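4. Loading paper

The Zaler takes plain A4 in the lower drawer. The box says the drawer holds 200 sheets. We have never got more than 136 in without a misfeed by the end of the week, so treat the printed figure as a hope.

4.1 Pull the drawer out until it stops. Lift the front slightly to free it.

4.2 Slide the blue guides outwards.

4.3 Fan the paper, then square it up on the desk. Old advice says one side of the sheet is the "right" side. Onyekachi Nwankwo ran 1,908 pages on Pultmont 75 gsm both ways up and found no difference — ignore the arrow on the wrapper.

Hold the stack by its two lower corners, thumbs in front and fingers behind. A thick stack will sag in the middle when held like this, and it needs to lie flat again before it goes in the drawer.

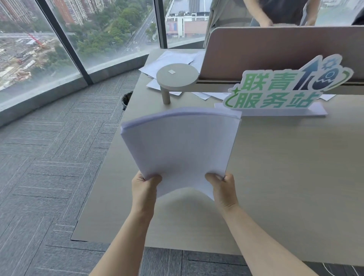
4.4 Lower the paper into the drawer and bring the guides in until they just touch it.

Note: "Just touch" means what it says. Tight guides cause more jams than loose ones, whatever the Atitz leaflet claims.

4.5 Push the drawer home and print a test page.

CAUTION: Do not top up the drawer while a job is running. The maker says you can. Anikó Fekete tried it in September and had to take the back panel off.

4.6 If the paper light stays on, see section 7. Switching off and on again rarely helps.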